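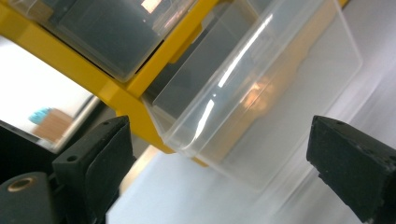
March, after lunch

Drawer unit, second look. Janaka Roy wants the small parts moved out of the Carby tins and into the yellow organizer on the white table. I said I'd try it for a while before agreeing to anything, so these are my notes from trying it.

The claim in the Kiswood listing is that the drawers "glide." I have my doubts. Plastic on plastic, no runners that I would call runners. Pulled slowly and straight, a drawer comes out fine. Pulled the way people pull drawers when they're in the middle of a job, it goes crooked and you have to back it up and start over. Janaka says that's me. Could be. I'd like to see someone else do it one-handed before we order more.

Clear fronts: fair enough, you can see whether a drawer has something in it. I don't believe you can tell an M3 from an M4 through one, and I got it wrong twice while standing right over it. So we still need labels, and the last labels we bought (Zatberg, paper) curled up inside 2 weeks.

The smoky gray drawer I like less. Too dark for screws. If we keep it, put something in there that we don't have to recognize by sight - spare fuses in their own boxes, say.

The bigger question for me is weight. The stock sheet has 1,939 pieces on it, nearly all of them metal, and the frame is molded plastic standing on a tabletop. Heavy stuff goes in the bottom rows, light stuff up top.

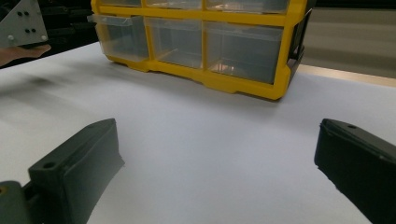
I also want the table in front of it left clear, enough to pull a drawer all the way out and set it down. That space will fill up with mugs inside a month, I'd bet money on it.

To do:
- load one bottom drawer with the brass fittings, leave it 15 days, check for sag
- ask Kashindye if they sell dividers that fit
- labels, any kind but paper
- keep the tins until the sag test is done. Janaka, please don't throw them out yet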